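Print this page | E-mail this page

Can You Really Teach a Robot in a Pretend House?
Robots and Gadgets for Kids: Should You Believe the Box?
2024-10-26

You may have seen the ads for Bandham. It is a kit made by a company called Utska, and it is meant for school clubs and for kids at home. The box says "Train your own house robot!" in big letters. There is no robot in the box. There is a code card, a thin booklet and a sheet of stickers.

What you get for your money is a simulator. A simulator is a computer program that makes a pretend place, a bit like a video game. In Bandham the pretend place is a house, and a pretend robot goes to work inside it. You type in the code, pick some rooms, and give the robot jobs.

Why pretend?

Real robots cost a lot and they break. They also break other things. If a pretend robot knocks over a pretend lamp, you press a key and the lamp is back. Engineers use simulators for the same reason, and that part of the idea is a good one. A program can also run the same job again and again while you eat lunch.

So far, so good. Now for the parts we wondered about.

What the box says, and what we think

The box says the kit has 86 jobs. We looked through the list. Many of them are the same job with a different object. "Pick up the cup" and "pick up the bowl" are counted as 2 jobs. If your mom asked you to pick up your socks and then your shoes, would you say you had done two different kinds of work? Maybe you would, if you were paid by the job.

The box also says the robot "learns like you do." We don't think so. When you were small, you learned that a full glass is heavier than an empty one, that cats move and that some doors stick. You felt those things. The pretend robot only knows what the program tells it. If the people who wrote the program left out sticky doors, then no door in the whole house will ever stick.

Last, there is the line "2111 practice runs in one night!" That may well be so on a fast computer. On our old one the fan got very loud, and we went to bed before it was done. Doing something many times is only useful if the practice is like the real thing. You could practice swimming on your bed all night, too.

Pretend rooms, pretend work

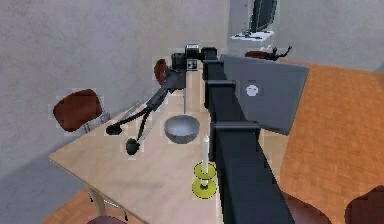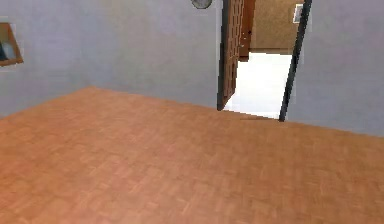
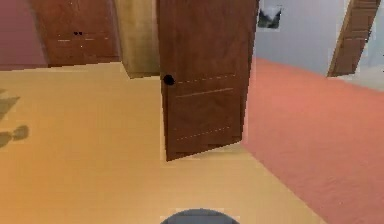

Going from a pretend house to a real one is the hard part. People who work on robots call it the "reality gap." A real floor has crumbs on it. Sunlight comes in and makes bright spots that confuse a robot's camera. A rug slides. Utska gives this problem a single page at the back of the booklet, on page 14, and most of that page is an ad for the Villca add-on, which has more rooms.

Is there a better choice? The Kumitz kit, which we tried in May, has far fewer jobs and plainer rooms. But its booklet asks you to guess what will happen before you press start, and then to write down what did. We learned more from that.

If you already have Bandham, try this. Pick one job and do it yourself at home, very slowly. Write down each thing your hands and eyes do. Then look at the steps the program gives its robot and see which of yours are missing. Our list for "put the spoon in the drawer" was much longer than Utska's.

Ask a grown-up before you buy any add-on. The button to buy is very close to the button to save.

Contact us | Copyright 2024, all rights reserved | Back to top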